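Can a machine tidy up after us yet?

Several of you asked, after the last talk, whether we would come back to the question of chores, and I'm happy to, because it's one I think about every time I stand at the sink. Divina Tan kindly spoke to us on Saturday about robots in the home and the workshop, and we had such a good turnout that the tea ran short (sorry to those at the back!).

Her answer to the big question was a cheerful "some of them, some of the time". Machines have been moving boxes and tightening bolts for years, provided the box is always the same box and turns up in the same spot. A house is a much ruder sort of place. Towels land in heaps, drawers stick, and anything with a flex on it seems to have a mind of its own. Divina spent a good 2 minutes on the coiling of a lead, which I would never have thought of as a skill, though my mother was very particular about it.

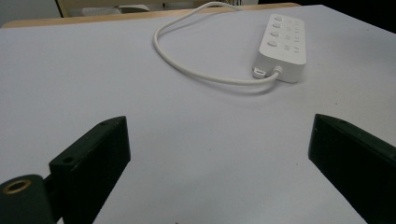 A power strip with its lead lying in a loop, and the gripper's two fingers open in front of it.

A plug or a cup keeps its shape when you take hold of it, you see, but a lead doesn't. Pull one end and the rest follows in its own good time, or catches on the table leg, and the machine has to notice and think again. Mesfin Dinsa, who has wired more kitchens than I've had hot dinners, said his apprentices have much the same trouble – and they have ten fingers each.

Eldana Tsegaye wanted to know about the shop floor, as she packs orders at Sitemex and has heard plenty of promises. Divina thought that sorting and lifting would keep getting better, and that the fiddly jobs, such as bagging up odd shapes or untangling things, would stay with people for a good while yet. She wouldn't be drawn on dates, however nicely Eldana asked, and I rather respected her for it.

So I shall be doing my own ironing this winter, and I expect you will too. If you missed the talk and would like a copy of Divina's notes, do have a word with Sosina Berhe at the next meeting, or leave your name on the sheet by the door.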